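Kauppinen Switch Set: gripper comparison on household wall switches

Last updated: December
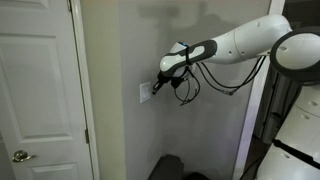
Dataset summary

Hello, and thank you for stopping by! The Kauppinen Switch Set grew out of a disagreement between Siiri Halonen and Dindo Lumanlan over whether narrow fingers or wide padded ones are better for pressing a rocker switch. We tried both on the same white arm, at the same pale gray wall, and wrote everything down.

There are 2,520 attempts in all, split between two grippers. The Jultard is the black one with the narrow fingers. The Pesterero is wider and has soft pads, and it is a good deal kinder to wall plates (we did replace one). Of the full set, 849 attempts are marked as failures, and we have kept every one of them in, as they are the part we go back to most.

Each attempt has its own folder with joint positions, gripper width, the video and a short note. Notes are by whoever was running the arm, so Myroslav's are long and Aleksi's are mostly one word - sorry about that.

Things to know before you use it

The cables hang in a loop under the wrist and run back along the forearm. On low approaches they can get into the wrist view, and those attempts carry the tag "cable". If you are training on wrist video alone, you may want to try with and without them.

Only rocker switches are covered. Henrik Sauerland would dearly like toggles and dimmers too, and we may get to those once the Sotdale controller is back on the bench.

The first 50 attempts with each gripper used a slower approach speed, so please don't mix them into any timing comparison. Questions and corrections are very welcome - Siiri reads the mail on Friday and does answer it.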